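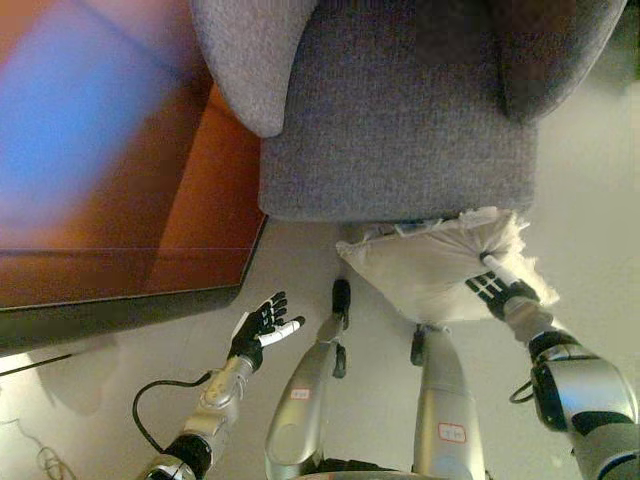
Two nights in Vadano, and a boat that left early

We got into Vadano just after four in the afternoon, having spent most of the day on trains. The second one was late leaving and by the time it had made up the minutes we had eaten everything we'd packed, including the biscuits I was saving for the hotel.

The hotel was the Setia, which Bhavana had booked back in January when the prices were lower. It is on the road that climbs from the station towards the old town, so you do the steep part with your luggage and then it's flat for the rest of your stay. Check-in was quick. They took a copy of our passports, gave us two keys on a heavy brass ring and told us breakfast finished at ten. We had room 11, at the back. It was quiet apart from the church bell, which rings the hour and then rings it again two minutes later in case you missed it.

We dropped the bags and went straight out to find the ticket office for the boats. I had read on a forum that you could only buy tickets in person the day before, and that was right. The office is a small kiosk at the far end of the harbour, past the fish stalls, and it shuts at six. We paid 18 euros each for a return to Jivard. The woman told us to be there by quarter past eight and wrote it on the back of the tickets.

Dinner was at a place called Annamalai, two streets up from the harbour. It was a South Indian restaurant, which wasn't what we had planned to eat on the coast, but Bhavana saw the menu and that was that. She had a masala dosa and said it was nearly as good as her mum's. I had a fish curry with rice and a lime soda. The owner came over for a chat when it got quieter. He moved there to work in a shipyard and opened the restaurant when the yard closed. I would go back.

The next morning we were at the harbour at ten past eight and the boat was already untying. I had to wave the tickets at a man on the quay, who shouted to another man, who put the gangway back down. So if you are doing this trip, go for eight o'clock and take your coffee with you.

The crossing takes an hour. It was choppy past the headland and calm after that. We sat outside on the left, which is the side to sit on going out as you get the cliffs. We got talking to a man called Wiremu Baxter, who was walking the coast path in stages and taking the boat over the parts he'd already done. He told us to skip the museum on Jivard and walk up to the chapel instead.

We took his advice. The path starts behind the bakery and isn't signed until you have been on it for ten minutes. There are 200 steps at the top section according to the board, and they are uneven, so wear proper shoes. I was in sandals and regretted it on the way down. The chapel itself was locked but there's a wall to sit on and a tap with drinking water. We ate cheese rolls from the bakery and stayed for nearly an hour.

Back in the village we had a swim off the little beach by the slipway. It is stony and the water was cold -- cold enough that I went in up to my waist and came out again, then went back in because Bhavana was laughing at me. There is a shower by the wall that takes a 50 cent coin. We only had notes, so we went without.

The last boat back is at half past four and this one left on time. We were both too tired to go out for a proper meal, so we bought bread, tomatoes and some ham from the shop opposite the station and ate in the room.

On the second morning we had a lie-in and got down to breakfast at twenty to ten. Most of the hot food had gone by then but there was plenty of fruit and a very good apricot cake. We left the bags at reception, which was free, and walked round the old town until it was time for our train. The market is small and mainly sells clothes. I bought a jar of honey and a tea towel for my sister.

Next stop was the mountains, and a bus journey I'd rather forget, but I'll write that one up when I've found my notes.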